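Shanti Negi @shantinegi
14/03/2018

A short thread on the blog's second birthday, which I forgot. It was last week. My mum remembered.

1/ When I started I planned to post every day. I managed that for nine days, and one of those was a photo of soup. Since then it's been more of a when-the-mood-takes-me publication, like a parish newsletter with better lipstick.

2/ People keep asking if I'm doing a birthday giveaway. I'm not, and I want to explain, as the last one took a good month off my life.

3/ It was in September. Prize: one Jindlow travel wash bag, filled with bits I'd bought with my own money. To enter you had to leave a comment saying where you'd take it. I expected some 500 comments if I was lucky. I got 1866.

4/ A fair number of those were from the same man, who wished to take the wash bag to Leeds, then Malta, then Leeds again. I respect the commitment. Rules said one entry each.

5/ So I spent two evenings putting names in a spreadsheet and taking out the repeats. Yaw Tetteh, who you'll know from his much tidier blog, asked why I hadn't used one of the free prize draw sites. I hadn't used one of the free prize draw sites because I didn't know there were any.

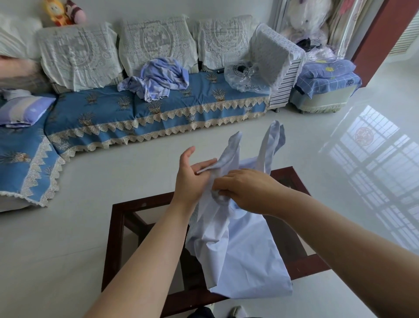

6/ Anyway, the winner. Lovely woman, picked fair and square, didn't reply for eleven days. My email had gone into her junk folder with the subject line YOU HAVE WON, in capitals, so I can see how that happened.

7/ I'd promised a redraw after a week. Then I felt bad and gave her longer. Then someone who hadn't won wrote to tell me I was breaking my own rules, and she was right, and I had to write back and say so.

8/ Then the postage. I had written "open worldwide!" with the exclamation mark and everything. If you ever feel like writing "open worldwide!", go and stand in a post office first with a full wash bag and ask for a price. The postage cost more than the mascara.

9/ It arrived, she sent a very sweet message, and the hand cream had leaked over the lot. She said it smelled nice.

10/ Since then I've had two brands offer to supply prizes. Pronon wanted everyone who entered to follow them on four different sites and tag three friends. I don't have three friends I'd do that to.

11/ Intarasuk were nicer about it but wanted the email address of everyone who entered. I said no. They said other bloggers don't mind. I said I'd heard other bloggers post every day as well.

12/ I know what giveaways do for the numbers. I gained 2000 followers that month and lost most of them by the time the clocks went back. The ones who stayed would probably have turned up anyway, complaining about my soup.

13/ What I'm doing for the birthday instead: answering the questions that have been sitting in my inbox. There are more than I'd like. Several are about the fringe.

14/ The fringe was a mistake, it is growing out, thank you all for your concern.

15/ Yes, I still use the Flekow planner. I fill in January beautifully and after that it's mainly a place to keep receipts. I'd buy it again.

16/ No, I can't tell you how to get brands to send you things. I once got sent a single sock. I wrote back to ask about the other one and they said it was a sample.

17/ Yes, I'll be at the bloggers' meet-up Yaw is running if I can get the day off. I'll be the one by the sandwiches, pretending to read my phone.

18/ Rest of the answers going up on the blog over the weekend - or by the end of the month, you know how I am. If you've sent me a question and would rather I didn't use your name, tell me now.

19/ And to the man from Leeds: still no.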